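# Workshop tips: looking after gripper pads

I look after the hand-held grippers on the Thampi project, and if February taught me anything it's that a tired pad can spoil a good day's recording long before anyone notices.
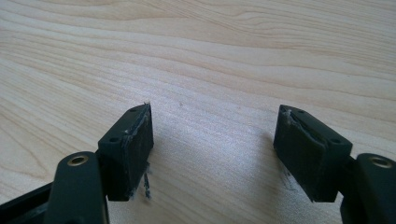 We had been puzzling over why our folding demonstrations got worse as the weeks went on, so we sorted 1,659 of them by how worn the pads were at the time. The arm trained on the 1,185 made with sound pads dropped its cloth far less often than the one trained on the whole lot (I was rather pleased, having nagged everybody about pads for months!). It's only one kind of job on one kind of table, mind you, and the Bukau bench may well find something different.

So, a few habits that have served us well:

- Run a fingertip along the top edge of each pad before you start. A lip that lifts will catch on tea towels and anything knitted.
- Snip stray threads with small scissors. Pulling them brings half the covering along too, as I found out on a brand new pair.
- Change both pads together, even if one still looks respectable.
- Cut the new covering 8 mm over and trim it once the glue has set overnight.
- Do the screws up by hand, a little at each end in turn.
- Write the pad change in the log next to the recording number. We skipped this for 11 sessions and I'm still cross about it.

Old pads go in the Kelutgate tin by the sink, please, and spare covering lives in the drawer marked Didach.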